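Gathering demonstrations in a simulated kitchen

Demonstration gathering is the business of collecting worked examples for a robot that is going to learn by copying. Somebody steers an arm through a chore, a computer writes down every camera view and every joint position along the way, and later on a learning system chews through the pile and tries to pick up the habit. I've been doing it long enough to have opinions, so when the Firkari encyclopedia asked for an entry on the simulated kind, I said yes before I'd asked how long it had to be!

The simulated kind means that there is no kitchen. There is a kitchen on a screen, with a physics engine underneath it, and an arm that goes where your hand tells it to. Our kitchen is called Betstead. It has a honey-colored wood counter, a red backsplash, a steel sink under the window and a black coffee maker that I have come to know better than my own.
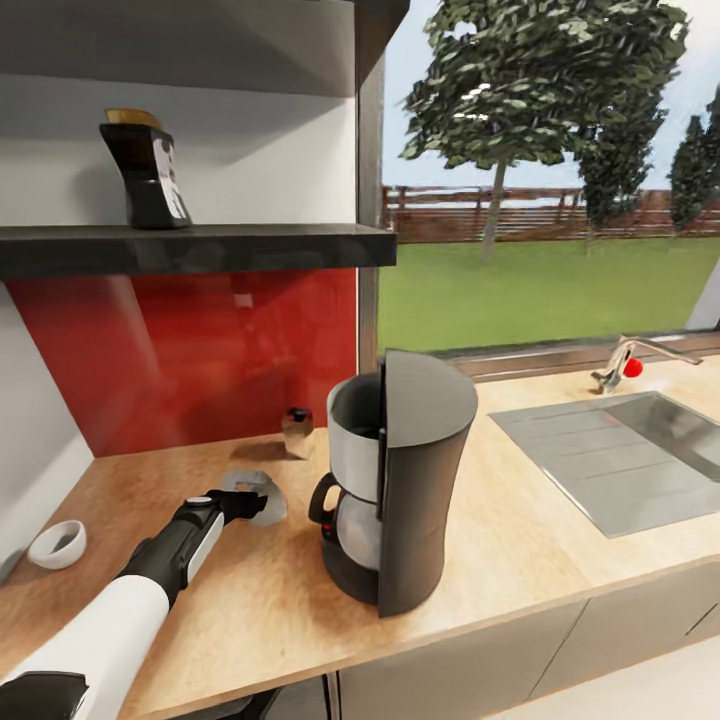 Betstead Kitchen Group, Cirden Robot Learning Lab

What counts as an example

People new to this often use "example," "demonstration" and "episode" as if they were the same thing, and most of the time they get away with it. In our group an episode is one run from reset to stop, whatever happened in it. A demonstration is an episode that somebody has watched and agreed to keep. An example, in the strict sense, is much smaller — one moment, with what the cameras saw and what the operator told the arm to do right then. A single demonstration is full of them, and those little pairs are what the learner really eats.

The difference matters when you compare collections. Our first release had 1,309 episodes, and 820 of those made it through as demonstrations. If you quote the bigger number you sound grander, and if you quote the smaller one you're talking about what a model was trained on. I'd always go with the smaller one (I've been in the other kind of argument and it is no fun).

How a session goes

You sit down, put the controller in your hand and wait for the reset. The simulator shuffles the loose things on the counter within limits we've set, changes the light a little, and gives you a line of text saying what the chore is. Then you do it. When you think you're finished you press stop, and you give the run a mark: good, bad or odd. "Odd" was my idea and I'm still fond of it. It covers runs where the chore got done in a way you wouldn't want copied, like shoving a dish along with the side of a finger until it happened to end up in the right spot.

I work in blocks of 16 episodes and then get up and walk around. Longer blocks sound efficient, but your hands get lazy and you start taking the same path to everything, and the learner will copy that too. It copies everything. I used to pause over an object before closing the gripper, just a nervous habit, and the first model trained on my runs hovered over things in exactly the same way. We spent a good part of August recording runs without the pause, and I had to stick a note on my monitor to keep myself honest.

Where the cameras go

Betstead records from more than one viewpoint, and choosing viewpoints takes more fiddling than you'd guess. A wide view is easy for a person to follow: you can see the arm, the counter and what's on it. It's poor at fine detail near the fingertips, though, where the last bit of a grasp is decided. So you want something close in as well, and close views bring their own trouble. The nearer a camera sits to the work, the more easily one big surface can swallow most of what it sees, leaving the rest of the room squeezed into a corner. 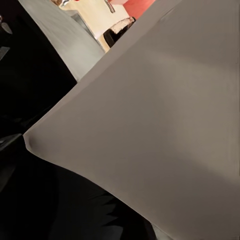

A large gray surface fills much of the view, with cream and red walls beyond it.

I used to throw views like that out. My thinking was that a learner couldn't get much from a slab of gray, so why make it sit through them? The trouble is that a robot working in a room will get blocked views whether you like it or not, and if it has never met one in training it has no idea what to do when one comes along. Now we keep them as long as the other views from the same moment are in order. The review page shows them all next to each other, so you're never judging a single view alone.

There's a fair argument on the other side. Yimer, the older collection that a lot of our tools came from, dropped any episode where a view was blocked for more than a short stretch, and models trained on it learned faster early on. They also fell apart sooner when we moved the cameras. I know which of those I'd choose, but if you only ever plan to run in one fixed setup, the Yimer way may suit you fine.

Small dishes, thin things

Ask anybody in the group which objects make them groan and you'll hear about flat ones. A mug has sides. A bowl has a rim you can get a finger over. A saucer is mostly just low, and a thin piece of metal lying on a counter is worse, with hardly anything for the fingers to close on. Operators come up with their own tricks: coming in at a slant, or nudging the thing toward an edge first so that some of it hangs over. Both are fine in a demonstration so long as they're done on purpose and done more or less the same way each time. If half the runs slant in and half nudge, the learner can end up splitting the difference, and halfway between two good plans is often a bad one.

Pale dishes on pale tables are a separate headache. You'd think a simulator would make this easy, given that you can paint the table any color you like, but real kitchens have white plates on light surfaces all over the place, and so ours does too.

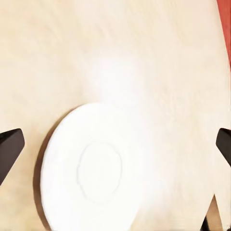
Firkari Encyclopedia of Everyday Machines, vol. 4, p. 400

With the saucer between the two fingers like this, and closer to the left one, an operator has a choice to make. You can shift the whole hand over until the dish sits in the middle, or you can close up and let one finger reach it first and push. I teach people to shift. It's slower, and new operators hate it, but it gives the learner something to read: dish off to one side, hand moves to that side. The push hides that lesson inside the contact. Glare makes the whole business harder, too. Where the rim runs into the bright part of the table I often can't find the edge by looking straight at it, so I go by the shadow on the other side.

We left the glare in. There was some grumbling over that! The first version of Betstead had soft, even light everywhere, and it was lovely to work in, and the models it produced got confused by a sunny window. So the light moves around now, and some runs are simply a pain.

Checking and throwing away

Every episode gets watched by someone other than the person who made it. You watch at double speed, with a finger on the slow key, looking for a short list of faults: objects that sink into each other, a dish that jumps when it's touched, a stop pressed too early, and instructions that don't match what was done. The last one is sneaky. The motion can be perfect and the label can say "bowl" when the thing being handled is a saucer, and a learner that's fed on labels like that gets muddled in ways that take ages to trace.

Failed runs don't all go in the bin. Fumbles with a clean recovery are worth a lot, if you ask me, and I'd take one of those over another smooth pickup any day. A model that has only seen things go right tends to carry on with its plan after the dish has slipped, closing on air and carrying nothing over to the sink. We tag recoveries so they can be mixed in at whatever rate a project likes. Finding the right rate is still guesswork — I start low and creep up.

Simulated versus real

The good points of a simulator are easy to list. Nothing chips, you can reset with a button, and you know where every object is at every moment without measuring. Liquids and cloth are still a struggle, and touch is mostly missing from the operator's side, so people lean hard on their eyes and go slower than they would with a real arm. Grip is the part I trust least. Simulated fingers can be far too sticky or far too slippery depending on a couple of settings, and a collection made with the wrong ones teaches a grip that won't carry over.

In our group the usual recipe is a large simulated set first and a small real one on top. How small the real set can be is something people disagree on, and I've changed my own mind twice.

See also: teleoperation; imitation learning; camera placement; reset procedures

Entry last revised January 2023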